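About Isimden

Isimden is a small cooking school on the ground floor of the old Fraser building, and we teach people to make bread, dumplings, soups and pickles from scratch. That's the short version! The longer one starts with Rosaire Després, who spent years baking for a hotel and kept getting asked by the guests how she did her rye. She began giving lessons on Monday nights in her own kitchen, with six people squeezed along one counter, and when the waiting list got silly she went looking for a room.

The Fraser building had been a hardware shop. We kept the big front windows and the deep shelves, which turned out to be just the right height for flour bins, and we put in two ovens and a long row of sinks. Anyone who has tried to teach a class with one sink will know why we're so proud of them.

We now run 51 classes a year, and no class is bigger than our ovens can handle. Most are a single evening. The bread course takes 3 weeks, as you need time at home between lessons to feed your starter and bake a few loaves you aren't sure about (bring them in, we love looking at those). Beginners are very welcome. So are people who have been baking forever and want to talk about crust for two hours.

Our flour comes from Brultar, a mill up the valley that grinds in small batches, and the vegetables for the pickling classes come from the Diturau gardens whenever they have enough to spare. In December we drop the usual schedule and do nothing but holiday baking: spice cookies, braided loaves, and the walnut roll that Rosaire's grandmother made. Those evenings fill fast, so put your name down early if you want one. 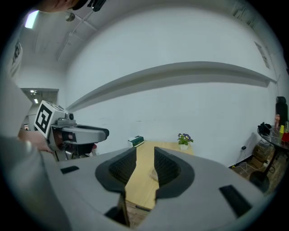
Dumpling night is the one people come back for. We roll the dough thin, cut it into rounds and fill them with potato, cabbage or mushroom, and everybody folds at the same pace, which is to say slowly at first. It's a sit-down class and a talkative one. A light wooden tabletop like ours is a lovely thing to fold on, with just a dusting of flour, and it scrubs up well with hot water and a stiff brush. By the end you'll have a tray to take home for the freezer and a fold that holds in boiling water.

A single evening class is 400 grams of flour per person, an apron from the hook by the door, and supper together afterward. If you have an allergy or eat no meat, tell us when you book and we'll plan around it. Come by on a class night and say hello, even if you only want to smell the bread. The door next to the big windows is the one that opens.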